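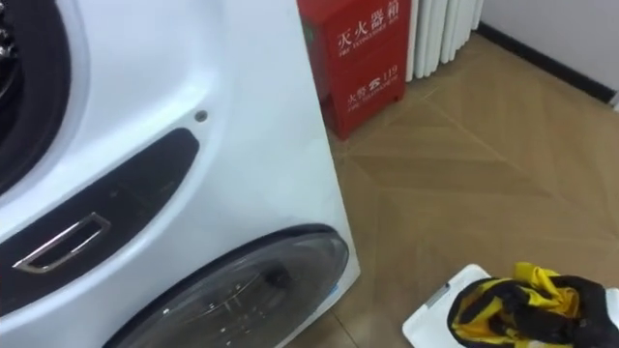 Laundry room, white front loader with extinguisher box and radiator behind.

Kesisine House, ground floor laundry room
Monthly safety check
Date: 25 August 2022
Checked by: Inès Pruvost
Marks used: OK / Fix / Watch

WASHING MACHINE

Upper door seal: OK
Black rubber, no splits found by hand all the way round. Wiped down after the check. Please leave the door open between loads.

Lower door glass: OK
No chips or cracks. Closes with a normal push.

Handle in front panel: OK
Tight. It was reported loose in the last check and Guillot has tightened it.

Small round hole in front panel: Watch
I could not find it in the manual. Nothing sharp inside. Asked Guillot whether a plug is missing. Do not push anything into it.

Level and movement: Fix
Machine rocks slightly on spin. One foot needs turning down 3 mm. Guillot to do it at the next visit.

Hoses and shutoff valve: OK
No drips after a full cycle. Valve turns by hand. Hoses are 7 years old and should go on the replacement list.

Power cord and outlet: OK
No heat at the plug, no marks on the cord.

FIRE EXTINGUISHER BOX

Location and lettering: OK
Red metal box on the floor beside the radiator. Lettering on the front is clear, with the 119 number.

Access: Fix
The washing machine hides part of the box from the doorway. Anyone coming in fast has to step around the corner of the machine. Move the box to the other side of the radiator, or put a wall sign over it. I prefer the sign, as moving it means a new entry on the floor plan.

Contents: OK
Opened and checked. Gauge in the green, pins and tags in place.

RADIATOR

Fixing and valve: OK
Heating is off for August. Valve moves freely.

Items on or against it: OK
Nothing drying on it at the time. Residents were reminded in the Tonby newsletter.

GENERAL

Detergent storage: Fix
Mustix powder was left open on the shelf. Closed it. Needs a tub with a lid.

Floor drain: OK
Took 10 liters without backing up.

Open items go to Guillot. Recheck the machine foot before the next inspection.

I. Pruvost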